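Work and Automation, Unit 6 handout: Who sorts, who watches, who fixes
Updated December 19, 2020

Okay, so last unit we left the packing hall at Uvasine with a question hanging: when the arm takes over the picking, what's left for the person who used to stand there? I promised you I'd start small, so we're starting with cubes and bowls. Read this before the discussion section and bring your notes on the Zumum reading (the first 13 pages are plenty).

Sorting is one of the oldest jobs in any plant. Parts come in mixed, somebody separates them, and the somebody gets very fast at it. When I worked a sorting line in college I could do it while planning my whole weekend! What I didn't notice at the time was how much else I was doing - nudging a bin straight, setting aside a part that felt wrong, telling the next station we were running low. None of that was in my job description, and all of it has to go somewhere when a machine moves in.
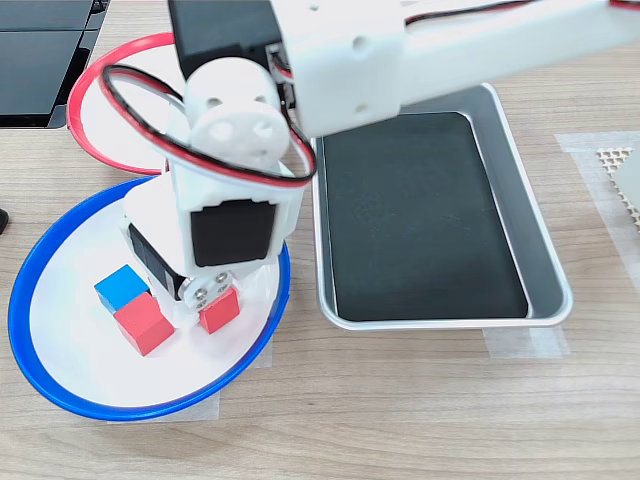 Fig. 6.1. Gripper down in the blue-rimmed bowl, with blue and red cubes inside.

Look at how much of the task is about the layout. There's tape on the table at the bowl and at the tray. A person can cope with a bowl that has slid over a couple of inches. A simple automated setup may not, so the workplace gets arranged to suit the arm, and the people around it have to learn to leave things alone. At Uvasine this was the number one complaint in the first March after the changeover. People felt they'd lost the right to move their own stuff (my words, but close to theirs).

Now the part I really want you to argue about. Who decides what "sorted" means?
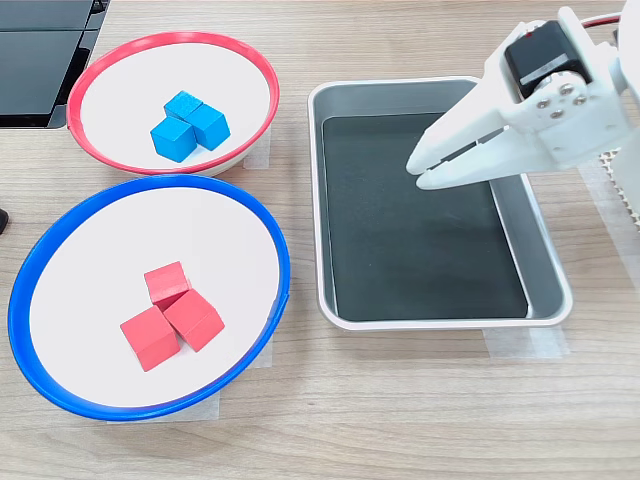
Fig. 6.2. Blue cubes in the red-rimmed bowl, red cubes in the blue-rimmed bowl.

Is that right or wrong? By color of cube, it's perfectly sorted. If the rule was to match cube to rim, every single one is in the wrong place. You can't tell from the bowls, you need the rule, and on a shop floor the rule often lives in one experienced worker's head. Writing it down is real work. In the Cirillo case we'll read next, the plant ended up with 79 written sorting rules, and the sorters who wrote them got no change in title or pay. Keep that one in mind for the essay.

Then there's the watching. Once the arm is running, the old sorter often becomes the attendant, which sounds easier and in some ways is - less reaching, less standing in one spot. But attention is tiring too, and you get pulled in mostly when something needs fixing. 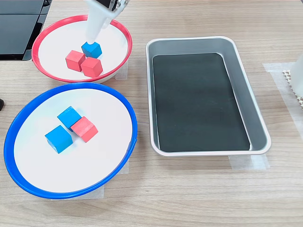 Attendants at Cirillo could be looking after up to 13 stations at once, so think about what "keeping an eye on it" means at that scale. Which half-finished bowl do you check first? And who gets blamed for the one you missed?

For section, please have short answers (a paragraph each is fine) to these:

Which parts of a sorting job would you hand over first, and which would you fight to keep?

Should the person who writes down the rules be paid differently from the person who follows them?

What would you want to know before agreeing to become an attendant?

Optional reading is the Domon chapter on retraining, which is long but very readable. Skip the appendix unless you love tables!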